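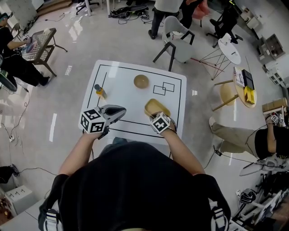
At the table, with the tray and bowl.

Benjamín Cisternas manages the 109 pitches at Narken campground. His main concern this winter is the electrical hookups. "Most trips come from space heaters," he said. "One per site - no more."
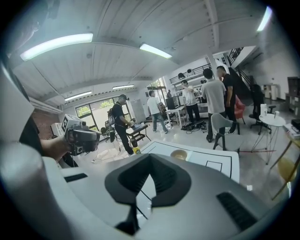
CLELBRIDGE, Tuesday, January 14, 2025

Each post will be rewired by June. Cisternas said guests must switch off the breaker before unplugging. Extension cords are not allowed across roads. "Bring your own adapter. The office has none to lend."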